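Shared shelves: how our workspace at Drornlow is used and tidied
Project report by Maricruz Ochoa and Xolani Nkuna, Apr 25, 2022

When we first told our tutor, Aled Gittins, that we wanted to study a shelf, he was very kind about it and asked whether we might perhaps like to study two. In the end we settled on the tall white metal unit at the open end of the workspace, with a bit of attention given to the floor next to it, and I have to say we grew rather fond of it (Xolani even drew it for the cover, though the drawing wouldn't print).

Our question was a simple one. Why do some things find their way back to the shelf every time, while others end up on the floor or under somebody's coat? We asked 34 people who use the room to fill in a short form, and we kept a notebook by the door from the start of term, where anybody could write down what they had been hunting for. It filled up faster than we expected! Scissors came up a lot, and so did the good tape.

The forms told us that people put things back at the height where their hands already are. Hardly anybody bends down for the lowest shelf if there is room higher up, and the top is treated as a sort of attic. Baskets were liked by nearly everyone, although more than 3 of the forms complained that a basket is where small things go to be forgotten, and I can't really argue with that after looking for a pencil sharpener in one.

We also tried labels, first on paper and then on the stiff card Roel Van Wijk had left over from his Ukell project. The card ones stayed up. The paper ones curled within days and had to be done again.

The room is a busy one, with people reaching up to the shelves or walking through while others get on with their own work, and a crate or a bag gets set down on the floor very easily.
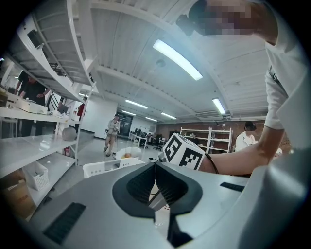
Margus Rebane wrote on our draft that he would leave the crate exactly where it is, thank you, as he can find everything in it, and that what the room wants is a second set of shelves by the partition. We have put his idea in our list of suggestions, together with lower labels and a shallower basket. The notebook is staying by the door until July.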